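共用大桌（办公）

编撰：Tùng Mạch　2024年2月19日
分享 174　评论 30

共用大桌，又叫大桌、公共桌、中桌，指开放式办公区里不分配给固定员工的大面积桌子。桌面多为白色或浅木色，平整，不设隔板，一般也不带抽屉。用途杂：临时开会、拆快递、摆样品、试东西、吃午饭。跟会议桌的区别主要在位置，会议桌在房间里，有门，要预订；大桌在外面，谁过来谁用。跟工位的区别在归属。中文行业资料里两个叫法常混用，本条目统一写“大桌”。

本条目只讲办公室里的大桌。餐厅长桌、图书馆阅览桌、学校实验台另见各自条目。

名称

早期的采购单上多写“多功能台”，后来家具商改叫“协作桌”，英文资料对应 communal table 或 project table。口语里就是“那张大白桌”“中间那张”。有的公司给桌子起名字，按城市、按水果，用来发消息时说清在哪一张。Diệp 编的《办公陈设小词表》把它归在“无主家具”一类，同类还有沙发、高脚凳、窗台。这个归法有争议，窗台算不算家具，词表第二版里删了，第三版又加回来。

沿革

开放式办公普及之前，大桌多见于绘图室和服装打样间，桌面要铺得下整张图纸或整块布。进入普通办公室的时间各地不一，没有可靠的统一说法。家具商 Gutstead 的旧目录里，这类桌子起初列在“工坊”栏，编号 G-633，后挪到“办公”栏，尺寸未变，桌腿由木改为钢，颜色只剩白一种。目录没有解释原因。同时期 Brelta 的产品桌角较圆，桌面较薄，卖得不如前者，停产后二手市场上仍能见到。

笔记本电脑取代台式机以后，大桌用得更多。人可以拿着机器走过去，坐下就干活，再走。随之而来的是电源问题，见下文“电源与线”。

桌面

白色最常见。反光强，房间显亮，放上去的深色小物件一眼能找到，浅色的则不行：白色耳机盒、白色充电头、白纸上的白标签，都容易漏拿。光面的比哑面的好擦，但灯光直射时晃眼，坐着看屏幕的人会抱怨。哑面耐看，留手印，油性笔擦不干净。
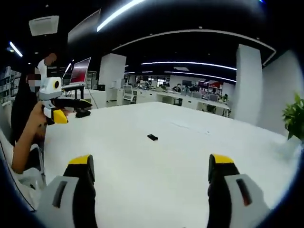 图一　光面白色大桌，桌面中部放有一件扁平的黑色小物。后方另一张白桌上有支架抬高的笔记本电脑；顶面为黑色，有明亮的照明。

材料方面，常见的有三聚氰胺饰面板、高压装饰板、喷漆中密度板，少数用实心人造石。仅凭外观很难分辨，要看封边和背面。饰面板怕边角进水，鼓起来以后没法修，只能换。喷漆板怕刀。裁纸裁胶带一定垫东西。人造石沉，两个人抬不动，搬家时往往留给下一家租户。

厚度影响手感也影响价格。太薄的桌面中间会往下坠，短边两头翘，放圆的东西会自己滚。可在桌底加横撑。加了横撑又碰膝盖。权衡之下多数办公室选择厚一点的板，少放一张椅子。

桌上的东西

大桌上的东西可分三种：带来又带走的、留在那里的、忘在那里的。

带来又带走的，指笔记本电脑、水瓶、手机、当天要用的样品和工具。这些东西一般放在人的正前方或右手边，人走桌空。左撇子相反。

留在那里的，指公用物件，比如遥控器、插线板、白板笔、湿巾、绿植。公用物件最好有固定的位置，靠桌角或靠一条短边，中间留空。Grutinix 共享办公在其管理手册里要求公用物件全部收进一个托盘，托盘放短边，清洁时整盘端走，擦完端回来。做法简单，推行得不错，其他机构也有照搬的。手册同时写明托盘不放食物，这一条执行情况不详。

忘在那里的，数目最多也最难管。小盒、小包、转接头、笔帽、电池盖、单只的什么东西。体积小、颜色深，在白桌上显眼，却总没有人收，原因是路过的人都以为属于正坐在那里的人。常见办法：

当天下班前统一收进失物盒，盒子写日期。
满一周未领的移到前台。
满一个月的，能用的归公用，不能用的丟。
小盒小包不打开，只在外面贴条。

最后一条看着多余，实际引起纠纷最多的就是打开别人的包。贴条即可。

靠边问题

东西放得离桌边太近容易被带下去。袖子、包带、线，都能带。坐着的人手臂横在桌沿上，一转身就扫掉一样。经验做法是离边一掌宽以内不放东西，手册里也有写成“一掌线”的，个别办公室真的用美纹纸贴了一圈，贴久了留胶，得不偿失。

椅背挂包、桌边挂袋子也属靠边问题。袋子挂着省地方，但清洁的人看不见里面有什么，推椅子时会夹住。建议挂在墙钩上，没有墙钩的放椅子下面。

电源与线

大桌通常离墙远，这是它好用的地方，也是麻烦的地方。三种供电办法：地插、桌面弹起插座、从旁边拉线。

地插最干净，装修时没留就没有了。弹起插座要开孔，孔边容易积灰和饼干屑，每周得用小刷子清一次。从旁边拉线最便宜，线从桌沿垂下去，过走道的一段加压线槽，桌沿一段用夹子固定。不固定的线会被脚勾到，桌上连着的设备跟着走。手里拿着带线的设备操作时，线应从人坐的一侧下桌，不要横过桌面，对面的人放东西会压到。

线的颜色。黑线在白桌上难看但醒目，白线好看但会被忽略。凡是要跨过走道的用黑的，只在桌面上的随意。

电脑支架

把屏幕抬到眼睛高度，脖子舒服一些。支架多用于固定工位，大桌上用得少，一来要另带键盘，二来挡对面的视线。确实需要的，建议在大桌旁边另设一张小桌，支架放那边，看完屏幕再转回大桌上动手。看屏幕和动手分在两张桌上，大桌的面就空出来了。这种配法在做样品、做测试的团队里常见，两桌之间留一个人侧身过的距离，太近了椅子打架，太远了喊话。

支架深色浅色都有。折叠式的轻，打字会晃；整体式的稳，不好带。大桌上借来借去的以折叠式居多，常常少一颗胶脚。胶脚可单买。

采光与位置

靠窗为好，但窗正对人的时候逆光，正对屏幕的时候反光。一般让桌子长边与窗垂直，人侧对窗坐。白桌面加大窗，晴天中午会很亮，需要纱帘。没有纱帘的办公室里，人会自动往柱子的影子里挪，这一点布置座位时可以利用。

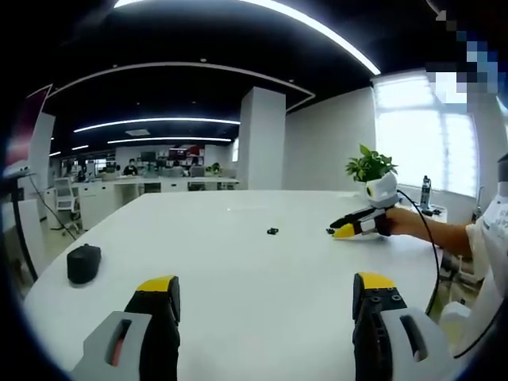
图二　靠近大窗的白色大桌，远处桌角旁有白盆绿植，左侧桌沿附近放着一只黑色圆角小盒状物。后方为方形白柱与成排白色办公桌。

柱子。老楼改的办公室多有方柱，正好落在最碍事的地方。柱子旁边放不下整张大桌，常见的处理是让大桌避开柱子，柱子后面排固定工位，柱子自然成了两个区的分界，坐在后面的人受打扰少一点。也有绕柱子做一圈台面的，好看，贵，坏了难配。

灯。黑顶配线形灯在新装修里很多，管道喷黑看不见，省吊顶。灯正好在桌子上方时，光面桌会映出灯条。把灯错开一点或者换带罩的。不错开也行，习惯就好。

绿植

桌角一盆是通行配置。作用有二：挡一挡视线，告诉人桌子到这里为止。盆要重，底要平，盆下垫托盘接水。叶子不要伸到人坐的一侧，会扫到脸。白盆配白桌，远看叶子像悬着，有人喜欢。

浇水的事最好归一个人。多人浇必烂根，没人浇必干死，两样都常见。窗边的浇得勤一些，四月以后再加一次。离窗远的工位桌上可放小盆，耐阴的品种，绿萝一类，浇水间隔长。盆与电源插座保持距离，浇水时先把旁边的东西挪走。挪走，不是用手挡着。

水瓶

水瓶另列一节，事故太多。Grutinix 手册的意见是大桌上只允许有盖的瓶子，敞口杯放窗台或边柜。窗台放水瓶的好处是碰不倒桌上的设备，坏处是高瓶子在窗台上重心高，开窗时容易碰翻，以及经常忘拿。透明的瓶子尤其容易忘。瓶身写名字，写在底部也行。

座位与人数

大桌坐几个人不看桌长，看在干什么。开会可以挤，动手的活不行。两个人各占一边、面对面或成直角坐，中间的面共用，是动手类工作最顺的坐法，递东西不用起身，手臂伸出去也不碰。三个人以上时应在桌上分出各自的一块，再留一块公用。不分的话，十分钟后桌上的东西就混了，谁的螺丝刀谁的笔都说不清。

椅子宜轻，无扶手，能全部推进桌下。带扶手的椅子推不进去，走道就窄。固定工位的转椅会被人一路推过来坐，坐完不还。椅背贴号码有用，推回去有据可依。

噪声

光面硬桌放东西响。金属工具、瓷杯、硬盒子，轻放也响，隔壁工位戴耳机的人都能听到。可铺桌垫，毛毡的吸声好，沾灰；橡胶的不滑，有味；切割垫耐用，格子线还能对齐东西。不必铺满，铺动手的那一块就够。铺满的桌子看上去总像在施工。

使用规矩

各处不同，以下几条较通行：

用完清空，公用物件归位。
连续占用超过半天，在桌上留字条写明到几点。
有气味的食物去茶水间吃。
胶水、喷漆、打磨一律不在大桌上做。
借走公用物件，写在本子上，本子拴在托盘上。

留字条一条争议最大。有人留了字条占一整天，人不见。Gutstead 随桌附送过一种翻页式的小牌，一面写“在用”，一面写“空”，用的人少，多数被拿去垫显示器。预订系统也有公司试过，结果是会议室那一套毛病全搬过来，大桌反而空着。目前多数地方仍靠自觉加字条。

清洁

每天干擦一遍，每周湿擦一遍。湿布拧到不滴水，顺长边擦，最后擦封边。光面白桌忌用百洁布，一擦一片细划痕，侧光下很明显，去不掉。油性笔迹用酒精棉，点一下等几秒再擦，不要来回蹭。咖啡渍当天处理，隔夜发黄。胶带残胶先用吹风机吹软，慢慢揭，剩下的用橡皮。

擦之前先把桌上的东西按原位置放到旁边椅子上，左边的放左边，右边的放右边。擦完照样放回。听起来罗嗦，但是正在做的活最怕顺序乱了，一堆小黑件看着都一样，对做的人来说是不一样的。清洁人员不敢动的，留条让本人收。

桌脚别漏。脚垫每季度看一次，松了拧紧，不然地面上有一圈黑印。

选购要点

先量地方再看桌子。四周都要能过人，有柱子的把柱子也画上。其次看进不进得了电梯，大桌面不能折，楼梯拐弯常常过不去，要吊装的话费用可能比桌子还贵。两张拼一张是折中的办法，接缝处用连接件拉紧，缝里会掉东西进去，薄的卡片掉得最多。拼接用的连接件各家不通用，Gutstead 和 Brelta 的孔位就对不上，二手混买要注意。

承重看桌腿间距。厂家标的数字一般指均匀摆放，Brelta 旧款铭牌上标 100 公斤，人坐上去不算均匀摆放。不要坐桌子。

颜色选白的理由上面写过。要是常拍样品照片，白桌面省事；常做浅色小件的，可以考虑深色桌垫，不用换桌子。

争议

有意见认为大桌是给管理层参观看的，真正干活还是在自己位子上。也有反过来的意见，认为固定工位可以缩小，面积都给大桌。两边都有办公室在用，没有定论。从占用情况看差别很大，做文书的团队大桌经常空着，做实物的团队永远不够用，纸箱都堆到椅子上。Diệp 的小词表在“大桌”词条下只写了一句：“放得下，才有人来。”出处待补。

另见

会议桌；工位；窗台（办公）；失物盒；压线槽；桌垫

待补：人造石桌面的重量数据；共用高桌（站立式）是否并入本条。

联系编辑部｜版权所有，转载请注明条目名称｜返回顶部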